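Chapter 4
Field Position and the Kicking Game

Print | E-mail this page
Reading time: 4 minutes 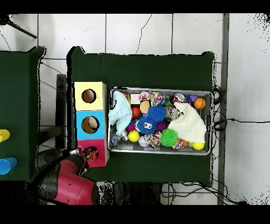 Figure 4.1 Toys in a metal tray, next to three stacked boxes with round holes.

A football field is 100 yards long between the goal lines, and every possession begins somewhere on it. Coaches call that spot the starting field position. In Chapter 3 we looked at what an offense does once it has the ball. In this chapter we look at where it gets the ball, and at the plays that decide this: kickoffs, punts, returns, and missed field goals.

The kicking game receives little attention from most fans. A punt is often treated as a break between the parts that matter. A punt is also one of the longest changes in field position a team can make on a single down, and a team that punts badly gives its defense less room to work with all afternoon.

4.1 Why the starting spot matters

Suppose Dunville receives the opening kickoff and starts at its own 22-yard line. It needs 78 yards for a touchdown. Most drives that start this far back end in a punt, even for a good offense, and each additional first down needed is another chance for a penalty, a sack, or a dropped pass.

Now suppose the other team, Sandberg, fumbles on its own 22. Dunville takes over with 22 yards to go. It may gain nothing on three plays and still be close enough to try a field goal. The offense has not improved between the first case and the second. It simply has less ground to cover.

We will use Dunville and Sandberg for the worked problems in this chapter. Their rosters and kicking records are in the tables at the back of the book.

4.2 Gross and net punting

The gross distance of a punt is measured from the line of scrimmage to the spot where the kick ends. The net distance subtracts the return. If the ball goes into the end zone for a touchback, the touchback yardage is subtracted as well.

A punter with a strong leg can have a high gross average and a poor net average. This happens when the ball travels farther than the coverage players can run while it is in the air. The returner catches it with open field in front of him. Dufour, the third team in our tables, has this problem. Its punter leads the group in gross distance and is last in net.

Hang time is the number of seconds the ball stays in the air. A shorter punt with more hang time often forces a fair catch, and then gross and net are the same.

4.3 When to punt

Fourth down near midfield is the hardest call. The coach must weigh the chance of gaining the first down against the yards a punt would win. Score, time remaining, wind, and the strength of the defense all enter into it. Section 4.6 sets out the Tutance chart, a simple grid for making this comparison before the game starts.

Terms to know
Coffin corner
Fair catch
Gross and net distance
Hang time
Touchback

Before reading on, work Problem 1 on a separate sheet. Keep your answer, as you will need it again in Section 4.4.

Problem 1. Sandberg punts from its own 35-yard line. The ball is caught at the Dunville 22 and returned to the Dunville 30. Find the gross distance and the net distance of the punt.

Print | E-mail this page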